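Judberg House Collection
Gallery: Children's Table Settings

The Judberg House Collection presents a selection of everyday tableware and table linens intended for young children. The gallery accompanies the display in the Luik Room, which remains open through the end of November. Items are shown as they would be set out for a simple meal or snack, with one place laid at a time.

Setting 14: Vehicles

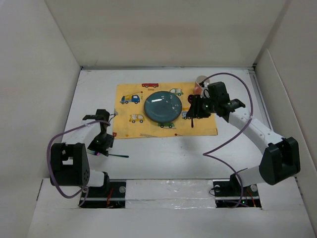 Yellow placemat with cartoon vehicles, round teal-blue plate, and small pink cup with a cream interior.

The printed mat carries a red bus along its top edge and a blue truck with a yellow crane arm at the upper left. Small road signs are scattered across the fabric. The glazed plate has a slightly raised rim.

The full collection holds 519 pieces, of which 22 are currently on view. Requests to reproduce photographs should be sent to the Fosine Reading Room and are answered within 5 working days.

Page updated Monday, October 3, 2022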